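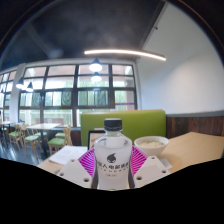

Table Space in a Small Dining Room
Design Studies, second-year project report
Burberg College
Submitted 10/05/2023

1. Background

The assignment was to pick one surface that people use every day and report on how well it holds what is put on it. I chose a booth table at Drundard, a casual restaurant on Hamdan Street where a lot of students eat. The tables there are light wood and the booths have lime-green upholstered backs. The room gets daylight from a large grid of windows, and there are pendant lamps as well, so it was easy to work in at lunch.

My question was how much of the table is left for eating once everything else is on it. I did not look at the kitchen or the service.

2. Method

I made 23 visits starting in February, most of them at lunch. On each visit I drew a plan of the table at three points: on sitting down, when the food came, and before leaving. I marked where each item stood and who had put it there. I measured the table once with a tape. The usable depth from the front edge to the seat back is 600 mm.

I also asked the other diners at my table if anything was in their way. I kept the answers short and wrote them beside the plan.
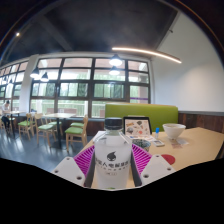 3. What is on the table

Items fall into two groups. The first belongs to the restaurant and is there when you arrive. The black-framed display stands upright toward the back and the printed papers lie flat. The second group comes with the order, mainly bowls, mugs and bottled water.

The display has the smallest footprint for what it does, but it has to face the diner, so it can't be pushed to the side. The papers take more room than I expected. They spread out as people look through them and are rarely put back in a stack. On most plans they ended up on the left, and the bowl ended up on the right.

Phones were harder to record. People put them down wherever there was a gap and moved them again a minute later. I ended up marking them with a cross and leaving out the outline.
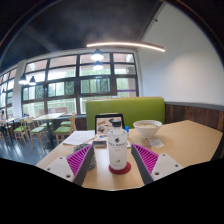 4. The bottle

The bottle was the item moved most often. It is tall and narrow with a black cap, and it usually started near the middle of the table. From there it blocks part of the display for anyone sitting straight across from it. Diners who noticed this slid it sideways, and then it was in the way of the bowl.

A coaster helped. When the bottle stood on one, people tended to put it back on the same spot after pouring. Without one, it was set down somewhere new nearly every time. I tested this on 2 visits with a round coaster, so it is a small sample and I would want more before saying it always works.

The loose cap is a minor problem. It gets put down beside the bottle and then pushed toward the back by other things.

5. Mugs and bowls

Bowls stay where they are put. Mugs move less than bottles but need more room than their base suggests, and I added 20 mm around each one on the plans to allow for a hand.

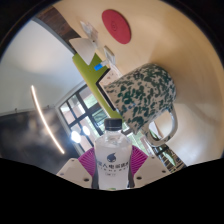
6. A trial layout

I made a full-size paper plan and taped it to a desk in the studio. I covered it with Clotex sheet so I could draw on it and wipe it off. The layout that worked best had the display turned slightly to the left, the papers stacked flat beside it, and a fixed place for the bottle at the back right. This left the whole front half clear for one diner. For two diners facing each other it was less good, as the display can only face one of them.

7. Limits

All the visits were to one restaurant and nearly all were at lunch. My plans were drawn by eye after the first measurement, so small distances are not reliable. I would also have liked to record left-handed diners separately, and I only thought of that near the end.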